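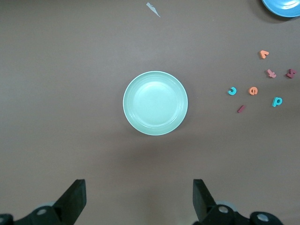 Starker tabletop kit, trial notes
11 September 2024

Kit is on loan from Elleck until October. Price quoted is 3,220 with the gripper and wrist camera, 2,000 for the arm by itself. Software is Clustia, the version that shipped with it. I did not update anything.

Table setup today: green plate in the middle, blue plate up by the corner, foam letters on the right side, one scrap of paper left out on purpose. Job is to pick letters one at a time and put them on the green plate. Start pose is over the near side of the table with the fingers wide open.

Mounting took most of the morning. The clamp in the box is too shallow for our bench, so I used the one off the Espiritu stand. Cable strain relief is poor. Taped it for now.

Camera calibration went through on the second try. First try failed with no message, just went back to the menu. Asked Elleck if there is a log somewhere.

Letters:
Maroon ones are harder for the detector than the orange and teal on this brown top. Raised exposure one step and it was better, but then the green plate rim started to wash out. Put it back.
The "l" gets a bad grasp angle. It wants to come in along the long side. Set the angle by hand for that one.
Scrap of paper was picked up as an object twice. Need a minimum height filter. The manual says there is one but the menu item is grayed out.

Speed is limited to 200 mm/s in trial mode. Fine for this.

Still to do:
Move the blue plate in and sort by color to two plates.
Same layout with the overhead lights off.
Ask about spare finger pads. Price list has them in packs of 7, odd number for a two-finger gripper.

Left power off at the strip, layout still on the table. Please don't move the plates.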